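**Notes from the slow lane, October 25, 2018**

Well, I did it. I finally had my week off, I spent nearly all of it going from Darkau to Woseo and back by bus, and I came home with a stiff neck and a bag full of dried apricots. Several of you asked for a proper write-up after I mentioned it in the August newsletter, so get the kettle on.

I should say first that I'm not a natural bus person. I like a train, I like a table, and I like knowing where the loo is. But the train to Woseo takes you the long way round the hills and you have to change twice, and when I added it all up the bus came out cheaper by enough to pay for two nights in a decent guest house. So bus it was! Ticket number 78, printed on that thin shiny paper that fades if you so much as look at it. I kept it in my glasses case the whole way and it was still half gone by the time we got there.

The bus itself was fine. Seats a bit narrow, curtains that wouldn't stay open or shut, a driver who sang. He knew the first verse of a great many songs. I had a window on the right-hand side, which I'd recommend to anyone going out in the morning, as you don't get the sun in your eyes and you can put your bag on the little ledge.

My neighbour as far as Peng was a lady called Yu-ting Chuang, who was on her way to see her sister and had packed for it as if there would be no food at the other end. I had brought one cheese sandwich and a banana. She took one look at that and started handing me things: boiled eggs, little salted biscuits, some sort of pickled radish that I've been trying to find ever since. (If anyone knows a shop, please write in.) We talked about knees, mostly, and then about whether it's worth keeping a garden going when you're away a lot. She says yes, but only if you stick to beans.
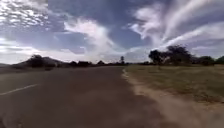
After Peng I had both seats to myself and did what I always do on a long journey, which is get my book out, read the same page four times and fall asleep on it. I'd taken a very thick novel from the library, 1,186 pages of it, on the grounds that I'd have hours and hours with nothing else to do. I got to page 100. I've renewed it once already and I think I'll have to give it back and pretend.

Now, Tirnovura. I'd been told it was just a tea stop and not to bother getting off, and I'm so glad I ignored that. There's a café behind the bus station with six tables and a stove, and they do a soup with lentils and lemon and a great lump of bread, and I could have eaten three bowls. I had two. The second one nearly cost me my seat, as the driver had already started the engine when I came trotting out with my coat half on. He sang at me as I got on. I think it was meant kindly.

Woseo I'll save for next time, as I've got rather a lot to say about the market and I want to check the name of the cheese. The guest house was clean and quiet, breakfast was at seven whether you liked it or not, and the hot water was very hot for a short while. I slept like a log both nights.

A few things for anyone thinking of going. It's roughly 19 stops from end to end, depending on who flags the driver down, so don't trust the printed times. Take a cushion, a proper one, because the blow-up sort slides about. Take small change for the toilets at Peng. And if you get travel sick, sit in front of the back wheels and don't read, which I know is rich coming from me.

I'm thinking of doing the trip again in spring and stopping overnight at Tirnovura this time, partly for the soup and partly because there's meant to be a nice walk up to an old mill. If two or three of you fancied coming along we could share a taxi up to it. Drop me a line or grab me at the next coffee morning, and do bring any bus stories of your own. I've got a whole column to fill next month and so far all I've got is cheese.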